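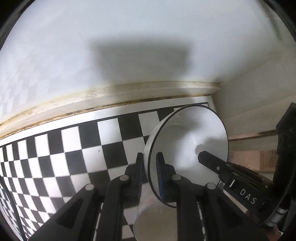
Category: Crime & Courts / Cold Cases
6 comments | 21 shares

Dariusz Kozłowski keeps his phone in a desk drawer, face down, under a stapler. He says it rings less that way. It rang three times while we talked, and each time he looked at the drawer the way you might look at a dog that wants to go out again.

He spent most of his career as a burglary detective. Now he works three days a week on the county's unsolved property crimes, a job he describes as "reading other people's handwriting for money." The case that got him into the news last month was a string of warehouse break-ins that had been sitting in a box for longer than one of his colleagues has been alive.

"People hear cold case and they think of a body," he said. "Mine are mostly copper pipe."

The break-ins took place over one winter along the freight road behind the old Van Wijk building. Someone went through the roofs of four warehouses, always by the skylight, and left with restaurant equipment, power tools and, on one visit, 296 folding chairs. The chairs have been a sore point in the department ever since.

"You can explain the tools. Tools sell," Kozłowski said. "But somebody sat down and decided he needed that many chairs, and then he took them out through a side door, one stack at a time, I assume, and drove off. That's a night's work. You could earn an honest living with that kind of attitude."

The original file runs to six folders. He read it over two weeks and found that a witness, a night baker named Ratih Ngui, had called in a partial license plate the morning after the third break-in. The plate was written down correctly. It was then filed under the first break-in, where it meant nothing to anyone.

Was he angry when he found it?

"I was hungry when I found it. It was past one." He thought about it some more. "No. I've misfiled things. Somewhere in this building there's a report of mine in the wrong folder, and some young person is going to find it and be very polite about me in an interview."

Ngui still bakes, though during the day now. Reached by phone, she remembered the van perfectly well and had a few things to say about the wait.

"I called twice," she said. "The second time the man told me they had all the information they needed. So I figured they had all the information they needed."

The plate led to a rental firm that no longer exists, and from there to a carton of rental agreements in the garage of its former bookkeeper, Bogumił Borkowska. He had kept them against a tax audit that never came. Kozłowski drove out there in person and was given coffee, then a second coffee, then the carton.

"He wanted a receipt for it," Kozłowski said. "He wanted it itemized. I respect that, but it was a long afternoon."

Two names came out of the paperwork. One of the men has died. The other is living out of state and has been interviewed, and Kozłowski won't say anything more about him than that. Prosecutors have not filed charges, and the time limit on most of the thefts ran out long ago. A related arson at the fourth warehouse is being looked at separately.

I asked whether it bothered him to solve something that may never see a courtroom.

"It bothers my wife. She'd like an ending." He opened the drawer, checked the phone, and closed it again. "One of the owners, Rami Najjar, he lost his whole shop in that. Insurance paid him 100 dollars for a drill press, I've seen the letter. He framed it. I went over and told him what we had, and he listened to the whole thing and then he asked me if we'd found the drill press."

And had they?

"We have not found the drill press."

Some of the property did turn up over the years. Two of the chairs were identified at a church sale by a stencil under the seat, and they are now in the evidence room, tagged and wrapped in plastic. Kozłowski's own office has one visitor's chair, with a loose leg. I was sitting in it. I asked whether anyone had suggested a swap.

"Every week," he said. "Chain of custody."

His next file is a series of boat motors taken from the marina. He hopes to have it read by April. There is a tip line on the county website, and he would like people to use it, with one request.

"Leave your number, and say it slowly. I've got a woman on there who I'm convinced knows everything about those motors, and she says her number like she's trying to win something."

The phone rang again. This time he answered it. It was the dentist.

Filed under: Burglary, Unsolved, Local Police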